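7 August 2026

Quick one tonight because I have about 10 minutes before the rice is done.

The cutlery. I finally did the cutlery.

If you've been reading since October you know the drawer situation in this apartment, which is that there is one drawer, it's narrow, it sticks, and everything went in it. Spoons, chopsticks, the bottle opener, takeout soy sauce packets, a tape measure, birthday candles, the little key for bleeding the radiator. Every morning I'd stick my hand in there looking for a teaspoon and come out with a candle.

So. Plan was to buy a proper divider. Went to Grenero after work and stood in the kitchen aisle forever. They have a nice bamboo one, expanding, five compartments, and I had it in the basket. Then I measured the drawer in my head and put it back. Good thing too, I checked at home and it would have been too wide even closed all the way. The wire ones rattle. My sister has a wire one and you can hear her making toast from the hallway.

Ended up with a clear plastic tray. It isn't even a cutlery tray really! It's just a tray. Doesn't live in the drawer either, it lives on the counter, against the tile, next to the kettle. Which I thought I'd hate. I like clear counters, I've gone on about it here before. But the spoons get used all day long, and now I just reach over.

Rules so far:

- Spoons lengthwise, bowls toward the wall
- Chopsticks in the same direction, alongside
- Knives stay in the drawer (I don't want blades out where I lean)
- Nothing that isn't for eating with. NOTHING. No candles.

Forks I'm undecided on. We eat most things with a spoon or chopsticks in this house, and I think the forks come out for pasta and that's it. They may go back in the drawer with the knives.

Sorting took way longer than it should have. I tipped the whole drawer out onto the counter and then had to wash all of it, because the bottom of that drawer was, well. Crumbs. Something sticky. A lentil, several lentils. Dried every piece by hand with a tea towel since I'd rather do that than have water spots, then started matching chopsticks. Do not match chopsticks when you're tired. I had so many singles. Hsin-yi Tse gave me a set when I moved in and I'm fairly sure half of them went out with the takeout boxes at some point, sorry Hsin-yi. The ones left over with no partner I put in a jar for stirring coffee and poking at plants.

Spoons were easier. I have two kinds, the ones from my mom and the cheap ones I bought at Jondel the week I got here because I had yogurt and no spoon. The long ovalish ones are good for soup and congee. I did toss one that had been through the garbage disposal, it had teeth marks basically.

Also put down the striped cover on the counter, beige and cream with a bit of pink in it. I'd been saving it for no reason. The counter under there has a burn mark from before my time and a stain from very much during my time, and now I don't have to look at ethier one. Wipes down fine. The stripes also make it really obvious when the tray is crooked, so I've been nudging it straight every time I walk by, like a crazy person.

Things still to do in this kitchen:

- Shelf above the stove (mugs, too many)
- Under the sink, no
- Spice situation. Cheuk-hei Wu says decant everything into the same jars and label the lids. I say I'd have to buy the jars first and then we're back at Grenero for another hour
- Fix the drawer runner, now that it's light enough to pull all the way out

Oh and somebody asked in the comments last time if the drying rack ever showed up. It did, it's too tall, it's going back. I'll write about that one seperately, I have a lot to say about the tape on the box.

Rice just clicked. Going to eat it with a spoon I found on the first try.
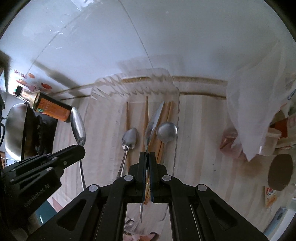 Spoons and chopsticks in the new tray, pretty much where they're staying.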